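Price comparison sites showing wrong prices for storage baskets?

Home > Forums > Shopping Online > Price Checking

godoy_a
Posts: 87
June 20, 2021

I was looking at a laundry hamper from Rumell on one of the comparison sites. The page listed four stores, and the cheapest was Bivstead at $17. I clicked through and Bivstead had it at $24. The comparison page still says $17 today, two days later. Is this normal? I thought these sites pulled the prices automatically.

kristine_s
Posts: 815

Normal, yes. Most of them load a file that the store sends over, and some stores only send it once a day or even once a week. Whatever was in the file when it loaded is what you see. If the store changes the price in the afternoon, the comparison page doesn't know.

The small print at the bottom usually says the price may vary.

godoy_a

I saw the small print. But a $7 difference on a $17 item is a lot. And it puts Bivstead at the top of the list, so they get the click.

plainlabel

That's the point of it. Some stores leave the old price in the file on purpose. I stopped using comparison sites for anything under $50. It takes less time to open three store pages.

kristine_s

I don't agree that it's on purpose. I worked on product listings for a small store for a few years and the file broke all the time. Somebody would rename a column and half the prices would stop updating. We got complaints about prices that were too high in the listing as often as too low.

plainlabel

Maybe at your store. Every time I have checked one that was wrong, it was wrong in the store's favor.

Tiongson B

Check whether it's the same size. Rumell sells the hamper in 2 sizes under one name and the comparison sites merge them. The small one might really be $17.

godoy_a

I looked again. The Bivstead page has a drop-down for size. Small is $19 and large is $24. So part of it is the size, but neither one is $17.

Tiongson B

Then you have both problems, merged sizes and an old price.

angelica_d

Shipping is the other thing. Bivstead charges $6.95 under $35. The Plultodell store shows as more expensive on the same list but ships free, so it comes out cheaper. There is a check box on some sites for "include shipping" and it's off by default. Turn it on and the order changes.

plainlabel

The check box only works if the store put the shipping cost in the file. A lot of them leave it blank and it gets treated as zero.

angelica_d

True for some. It worked for me on the last three things I bought.

analyn_r

If all you need is something to hold stuff, skip the brand. I bought a plain round plastic one at a discount store in December and paid less than any of the prices in this thread. No shipping, and I could see the size before I paid.
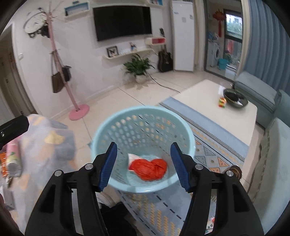
The Rumell ones are fine but you're paying for the lid and the liner. My sister has the large and took the liner out after a month. If you do want the lid, Szabó makes one that is close to it and the price doesn't move around much.

godoy_a

I do want the lid, we have a dog. Does the Szabó come in a tall version?

analyn_r

One height only as far as I know. It comes up to my knee.

kristine_s

Before you order from anyone, report the wrong price. There's normally a link under the listing. When I did it for a set of shelves, the price was corrected by the next morning.

plainlabel

I've reported two and never heard back on either. The prices were still wrong when I stopped looking.

Tiongson B

Same, but it only takes a minute.

godoy_a

Reported it. I also wrote to Bivstead with a screenshot and asked if they would honor the $17. Will post if they answer.

godoy_a

They answered. They won't match a price on another site, but they gave me a code for free shipping. With the code the small is $19, and Plultodell wants $22 for the same one. Ordered the small.

angelica_d

Check that the lid is in the box when it comes. Mine was shipped separately and showed up four days after the hamper.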